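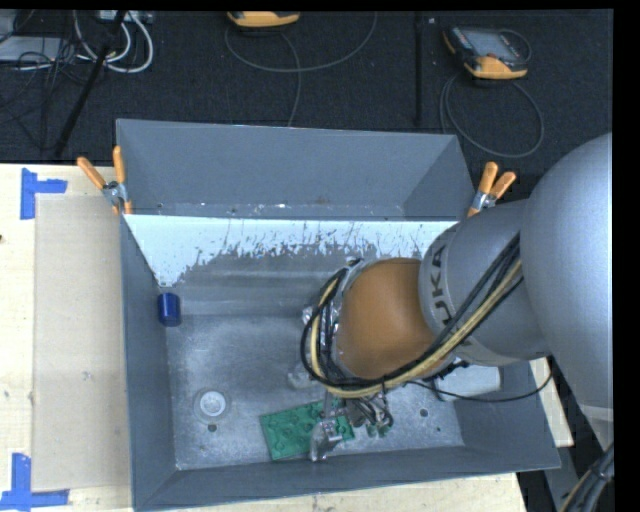 **Lestitz Storage Supply - Bins & Totes Department**

# Lasex 45 Straight-Wall Bin

The Lasex 45 is an open-top bin for stockrooms, repair counters and packing areas. It holds 45 liters and comes in gray only. The walls are straight, so bins sit flush on a shelf with no wasted space between them.

## Details

- Capacity: 45 liters
- Material: metal
- Sold in packs of 6
- Item number: 349
- Lid: sold separately, fits all Lasex bins of this footprint

## Use and care

Wash with warm water and dish soap. Stronger degreasers are fine, but rinse well afterward. Do not use solvents or put the bin through a heated dryer.

Stack loaded bins no more than 2 high unless the lids are on. Empty bins do not nest. If you need nesting bins, look at the Ziltora line - those have sloped walls and hold a little less.

Stick-on labels hold best on the short end. Clean the spot with rubbing alcohol first and let it dry. For labels that change often, order the clip-on card holder.

## Ordering

Packs ship from our Mercado warehouse. Orders placed before noon leave the same day. Single bins can be picked up at the counter but are not shipped.

The older Lasex lid with the center handle was dropped in November and does not fit this bin. Check the underside of your lid for the item number before you order replacements.

Questions about large orders or returns go to Lautaro Huenchumán at the Bins & Totes desk.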